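Wednesday, four-ten, and the prints still weren't on the wall. Doors at six. Tahmineh Nazari sat on an upturned crate at Skonach with the price list on her knee and a pencil she kept biting.

"Twenty-four," said Bühler, from the ladder. "We agreed twenty-four."

"I pulled one."

"Which one."

She didn't say. He knew anyway. The mother at the sink, sleeves shoved up, face turned away. Best thing in the show. It was on the invitation, for god's sake, it was on the poster at the Brirby bus station.

"She called me," Tahmineh said. "Last night. First time since January."

"And?"

"And she said, is that my back."

Bühler came down a rung. Then another. He smelled of spackle and the onion thing from the corner. He had run Skonach for years on no money and a loan from his brother, and he'd already sold that print. Not officially. A man from Fosisano, 783, cash, wanted it wrapped by Friday. He hadn't told her. He was going to tell her tonight, after wine.

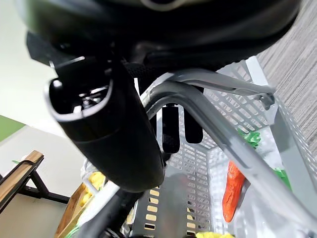 The print was in the back room, face to the wall, where she had put it at lunch. Tahmineh went and got it. Turned it round under the bad bulb. She'd shot it through the kitchen door with the old camera, one frame, the meter broken, guessing. All that black down the left side was the door jamb, too close, out of focus, and teh teacher she had back then told her to crop it. She never did. Things that get in the way up close were the only part she'd ever been sure about. Her mother was behind the dark part. Small. Hands in the water. Not asked.

"It's a back," Bühler said from the doorway. "Nobody knows it's her."

"She knows."

"Okay. Yes."

Traffic outside. Someone tried the front door, rattled it, went away.

"I sold it," he said. Too fast. "Sorry. Fosisano. I was going to say."

She laughed, one short breath of it. Then sat down on the floor with the frame across her legs and got her phone out. It rang a long time. Her mother always let it ring, she thought picking up quick was rude.

"Mama. How much would you want for it?"

Silence, a tap running somewhere, the radio. Then her mother, in the voice she used at the market, started at a thousand and would not come down.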